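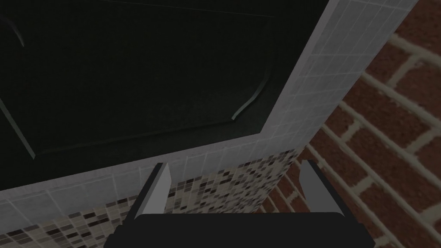

Panelled, dark, and dimly lit.

Last updated: March 24, 2019
Filed under: Halls & Lettings > Fire and Safety > Walk-round sheets

Spring walk-round, Bowen Rooms
Inspected by Iolo Kemeys. Comments are mine unless somebody has scrawled over them.

1. Extinguishers in place and in date -- PASS
All hanging where the plan says. The one by the kitchen has been used as a coat hook again. Coat removed, owner unknown, decent coat.

2. Smoke alarms tested -- PASS
The one over the stage went off at once. The one in the office needed the broom handle twice.

3. Emergency lighting, full discharge test -- FAIL
Back stairs unit gave up after nine minutes. Zastton quoted for a new battery in August and the quote is still pinned to the board, where it gives off no light at all.

4. Fuse board clear of storage -- FAIL
Bunting. More than 125 metres of it, according to the label. Moved to the loft.

5. Tea urn -- PASS, with sighs
Lead sound, plug sound, lid held on by optimism. Descale before the next big letting.

6. Escape routes clear -- PASS
Walked both at a normal pace, then once in the dark, which I don't recommend.
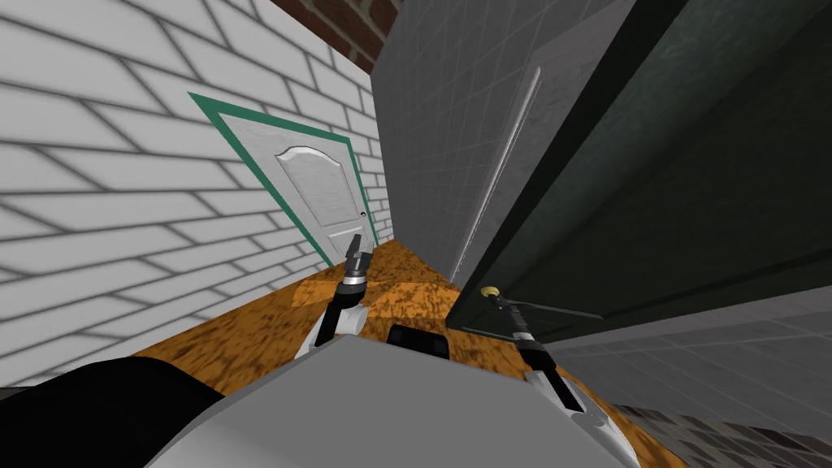
White door, green frame.

7. Floors, trips and slips -- ADVISORY
The mat at the main entrance curls at one corner. It has been taped, and the tape now curls too. Replace the mat.

8. Stacking chairs -- FAIL
Piled ten high against a sheet that says six. Two have split seats and have been labelled "do not sit", in pencil, on the underside.

9. First aid box -- ADVISORY
Eye wash out of date. Plenty of triangular bandages, should we be visited by a very large number of sprained elbows.

10. Hot water at the basins -- PASS
Warm after a minute. Scald notice has gone missing; Prys Lloyd is printing another. 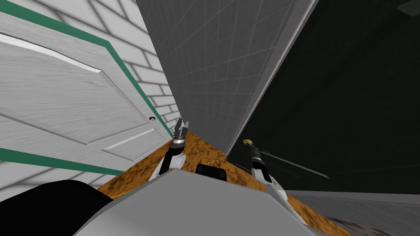 Mirela Seixas wrote back that item 8 should have been an advisory, as the chairs were only stacked that high for the floor polishing, and could the pencil labels please be left alone until she has ordered new seats. Noted. It stays a fail until they come down to six.

11. Accident book -- PASS
One entry since the last sheet: a paper cut, sustained while opening the accident book.

12. Ladder -- FAIL
Third rung loose. Out of use, chained up, key with Eirlys Owen.

Next sheet due in August.

Recent in this section
- Gas heater checks: what to ask for
- Gurnier alarm panel, resetting after a false call
- Kitchen walk-round sheet (blank)
- Who holds which keys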